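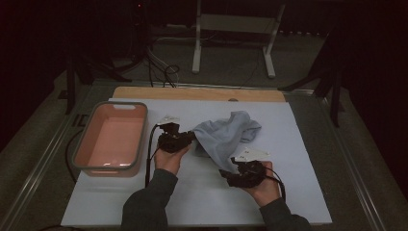 Cloth station, view from the head camera: hand-held grippers, light blue cloth, basin on the left.

Trilemcombe Open Day Recordings: README

Last edited November 3, 2022
Maintained by Liette Desjardins

What is in this folder

These are the recordings we made at the open day of the Trilemcombe workshop in April. Visitors could come to a table, take a pair of hand-held grippers and try a small household task with a cloth. With their permission we recorded the tries. The folder has 159 recordings. Of these, 94 have been checked by me from start to end, and the others only by opening the first and last seconds. Please look at the column "checked" in the file list before you use them for something serious.

The open day was for the public, and this decides a lot about the data. Most of the people had never held such a gripper. Some were very careful and some were in a hurry for the next station. If you want clean expert movements, please use the Nedine set, which was recorded by our own staff on other days.

The task

Every visitor got the same short instruction, read aloud from a card:

"Please pick up the cloth with the grippers and put it in the basin. You may use one gripper or both. Please do not touch the cloth with your fingers."

Before each try a host dropped the cloth on the white board without arranging it. The cloth therefore begins in a different shape each time. It may be bunched, half open or with one end hanging out. We did not try to control this and there is no label for the start shape. A try was stopped by the host when the cloth was in the basin, or when the visitor said it was enough. The maximum was up to 200 seconds, but very few people wanted so long.

The table

The station had a white board with the cloth on it and a basin with a pink-salmon inside and a gray rim. The board was lying on a light wooden panel, on a table with a dark gray surface and metal rails at the left and right sides. We kept the room behind rather dark so that visitors at the other stations were less disturbing in the picture. The carpet, stands and cables behind the table can be seen in many recordings. If your method is sensitive to the background, you should crop at the far edge of the table.

The grippers are black, with a white angular plate on top of each one. They are connected by cable. Several visitors asked if the cable can be removed. For this version it cannot, and when the arms are crossed the cable sometimes pulls a little at the wrist. In the file list these tries have the note "cable" if the host saw it.

Files

recordings/ has one folder for each try, with the video and the gripper signals
list.csv has one line for each try, with the columns try, station_host, checked, result, note
card.txt is the instruction in the words that were used
bosteter/ holds the scripts for reading the signals, written for the Bosteter reader

The column "result" has 4 possible values: done, partly, stopped, unknown. "Partly" means that the cloth was hanging over the side of the basin at the end. "Unknown" means the host forgot to write it, and I could not decide from the video.

Known problems

The clock of the video and the clock of the gripper signals are not exactly the same. The script align.py in the Bosteter folder corrects the start, but a small drift stays in the long tries.

For the first tries in the morning, left and right gripper were exchanged in the signal file. This is corrected in list.csv and not in the raw files. I did not want to change the raw files.

Some visitors talked during the try. The sound was removed from all recordings.

Children took part with a parent next to them. These tries are not in this folder and we will not give them out on request, so please do not ask for them.

How the day went

I add this for colleagues who plan a similar day. The cloth was more popular than we expected. At the Lodhi station next door people could only watch, and many of them came to us after, because here they could hold something. The usual remark was that it feels like eating with tongs. The most difficult part for beginners was to let go: they opened one gripper over the basin and forgot the other.

Next time I would use two tables, and I would print the card in bigger letters. I would also give each visitor one free try before recording. We did not do it, and the first movements are often only a search for how the gripper closes.

Use and contact

The data may be used for research and teaching. Please do not try to identify visitors from their hands or clothes. If you find a mistake in list.csv, write to Liette Desjardins at the workshop with the number of the try, and I will correct it in the next version.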